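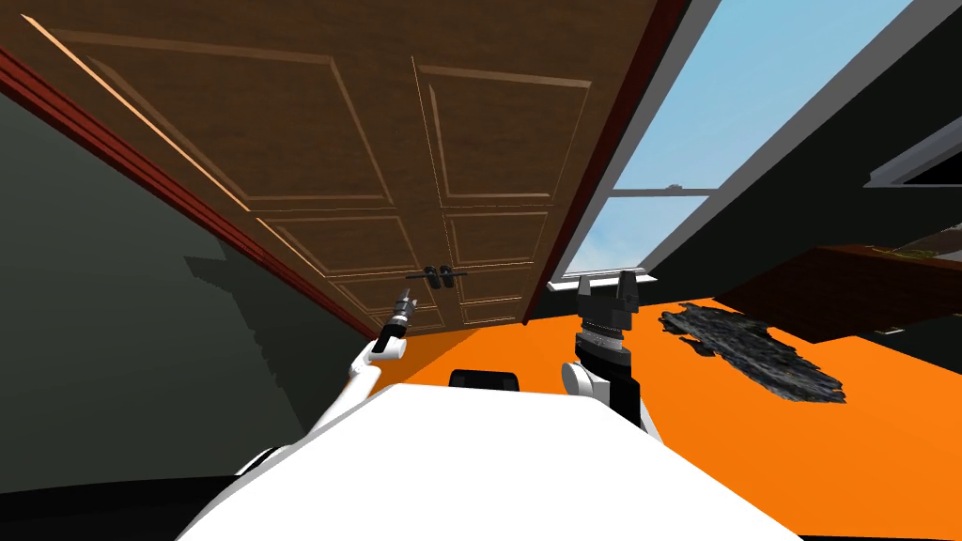 Guides > Doors and Drafts > Flirnier Door Seal > Part 2: Fitting the seal

Part 2: Fitting the seal

By now you've read Part 1, your seal strip is unrolled, and it has been lying flat overnight in a warm room. If it hasn't, please go and do that first. I've fitted a lot of these, and a strip straight off the roll will curl on you the whole way up the door and leave you in a very bad mood. I like the room at 70 degrees for this job, mostly for the glue.

Before you start

Everything in this part is for the Flirnier 2091, the soft brush-and-bulb kind. If your box says Danstead on the side, you have the older rigid strip and you want the other guide (it's in the list at the bottom). The screws look the same but they are not the same length, and I've seen one come out the front of a lovely old door.

1. Close the door and look at the gap from the dark side, with a light on behind it. Mark where the light comes through with little bits of tape.

2. Open the door and wipe the whole edge with a damp cloth, then a dry one. Old wax is the big one here. If water beads up on the wood, wipe again with a bit of mineral spirits and let it air out.

3. Measure the gap at the top, the middle and the bottom. Write all of it down! I never remember the middle one.

Note: Old doors are hardly ever square. Go with the biggest gap you measured and let the bulb squash down everywhere else.

Cutting the strip 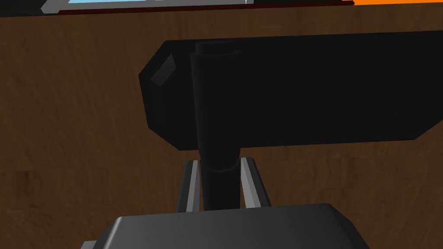 Cut the strip a little long, always, and trim it once it's up. I do my measuring on whatever table is free, laying the strip along the edge so it stays straight, with the brush side up. Pencil marks are the trouble. On a brown top with streaky grain like this one, a gray line just vanishes, so I put down a length of white tape and mark on that instead. It peels off when you're done and the table is none the wiser.

4. Lay the strip against your tape marks and snip the brush first, then the rubber bulb, with two separate cuts. One big cut through both pinches the bulb shut.

5. Do the side pieces before the top piece. A normal kit has 52 inches of spare, which is plenty for a mistake or two (I've used all of it on one door, so don't feel bad).

6. Cut the ends that meet in the top corners at a slant. Oluwaseun Danladi, who tested this guide at home, cut hers square and sent me a picture of a very neat little hole with daylight in it.

Caution: Cut away from your hand, and put an old board under the knife. The bulb is slippery and the blade will skate.

Sticking and screwing

7. Peel back a hand's width of the paper at the top and press that down. Then work your way down the frame, pulling the paper off as you go – slowly, and without stretching the strip. A stretched strip shrinks back over the next few weeks and leaves a gap at the bottom.

8. When you get near the latch, stop and close the door gently. It should touch the bulb and push into it a little. If you have to lean on it, the strip is too close.

9. Lift it, move it out by the thickness of a coin, and try again. The glue forgives you for the first ten minutes or so.

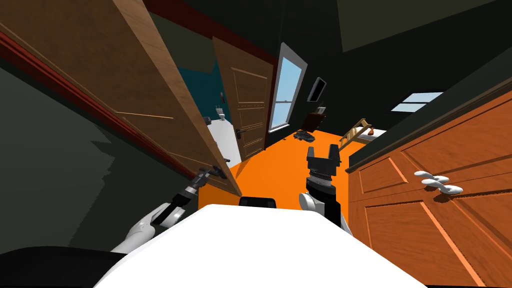 10. Once the latch clicks without a shove, put in the screws, top and bottom first and then the ones between. Hand tight is fine. A power driver will dimple the strip, and the dimple leaks.

11. Open and close the door a few times, at normal speed and then lazily, the way people really do it. Listen for a squeak. A squeak means the brush is folded under somewhere, and you can usually flick it out with a butter knife.

Double doors

With a pair of doors you have one more gap to deal with, the one down the middle where the leaves meet. Fit the Bassey center strip to the leaf that normally stays shut. If you put it on the busy leaf it gets dragged past the other door every time, and the brush wears down to stubble by spring.

Note: Leave the center strip for last, after both sides and the top are screwed down. The side seals push the leaves inward a touch, and your middle gap changes.

Caution: Don't seal a door that feeds air to a gas heater or an open fire without asking whoever services it.

Leave the whole thing closed overnight. Then move on to Part 3, which is the threshold, and which I'm afraid means kneeling.

Related guides
Part 1: Measuring and unrolling
Part 3: The threshold strip
Danstead rigid strip, all parts
Why does my door stick in damp weather?
Taking off old foam tape without wrecking the paint

Jurnside Home Guides | Written by Modupe Tamuno | Last updated 2023-05-02 | Contact us | Back to top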